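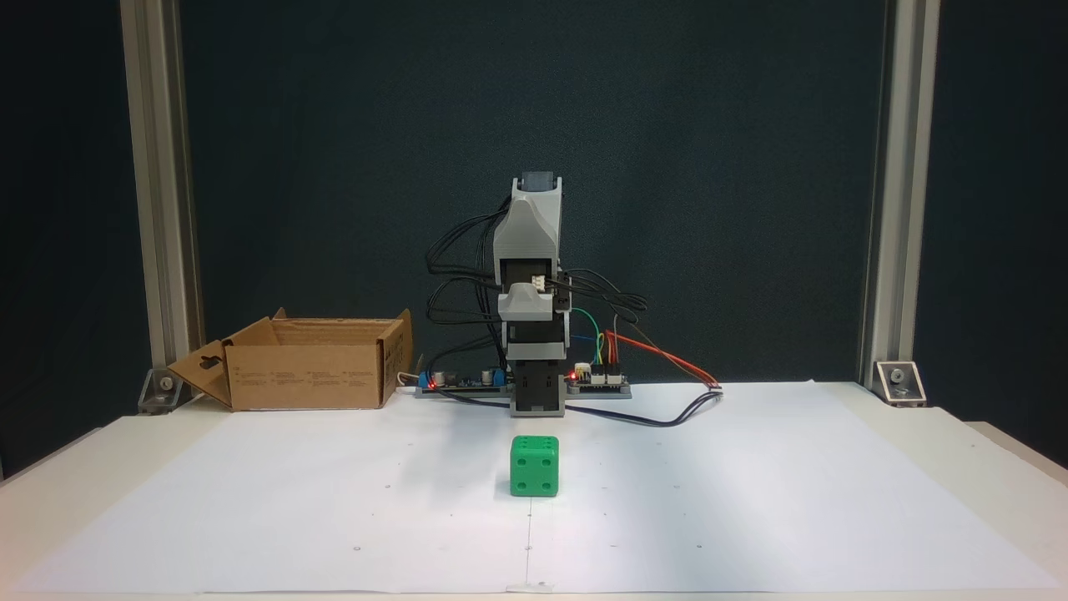

Figure 2. The Plenolby cell, with the arm at rest and the green die on the paper sheet.

4.2 Repeatability

I ran the die task 255 times, and the arm got a clean grasp in 79 percent of them. Most of my misses came from the wrist servo sagging late in a session – I'd blamed the calibration for weeks! Aniela Gajewski suggested a rest of 16 seconds between trials, so I reran one block that way, and the misses in it fell to four (see Section 5).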